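Data collection catch-up, garment hanging task
Date: 26/10/2023
Notes by Torunn Berge (I typed these as we went, so sorry in advance for the shorthand)
Present: me, the two operators from the Dallness team, labeling folks from Magnusson on the call

1. Where we are

We have 290 hanging episodes saved and labeled. The target for this round is 300, so we're close, but 11 of the saved ones came back from Magnusson with questions and I don't want to count those until they're sorted. Most of the questions are about where an episode starts. Some operators hit record before the grippers move and some after the first grasp, and the labelers (fairly!) want one rule. We agreed on this: recording starts with both grippers open and clear of the cloth.

2. Hangers and dark clothes

I said I'm a bit worried about how much black and navy we have. Dark cloth loses its folds on camera, and the labelers said they sometimes have to guess where a collar is. Dallness would like to keep the dark stuff in because real closets are full of it — good point, and I gave in. We'll add lighter shirts next to it and leave the dark ones alone.

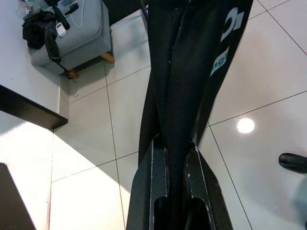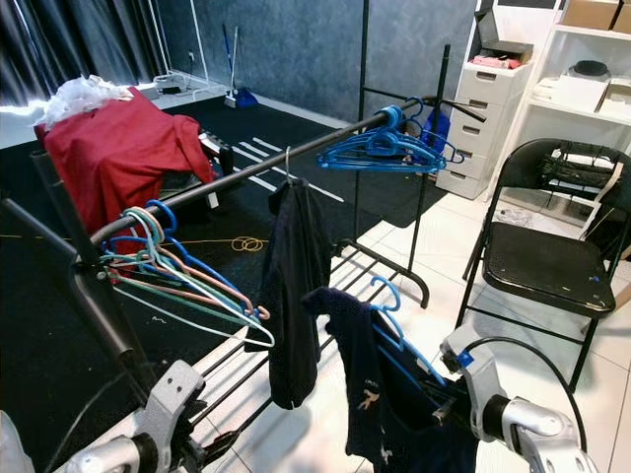 Hanger in the right gripper, black garment in the left:
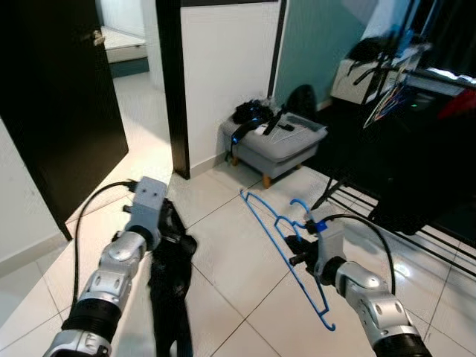
Next up was the two-arm question. Doranbridge asked by email whether we could do everything one-armed so it matches their older set. I'd really prefer to stay with two, and everybody on the call felt the same way. We'll offer them a small one-armed batch in January if they still want it, and I'll write back to them tonight.

3. Failed tries

Long chat about this one! Do we keep episodes where the shirt slides off the hanger? I had been deleting mine, and so had one of the operators, while the other had kept every single one (thank you). New plan is to keep them, tag them "dropped," and end the recording five seconds after the cloth lands. If the operator picks it up and tries again, that's a fresh episode.

4. Zomumham upload

Still slow. Wrist and head video go up as separate files, and a couple of times the wrist file got there without its partner. I'll hold off clearing the local drive until Magnusson confirms both.

To do
Torunn: email Doranbridge, write up the start rule, find lighter shirts
Dallness: redo any episode with a missing head file
Magnusson: send back the 11 with notes on each

Next call is same time, same link.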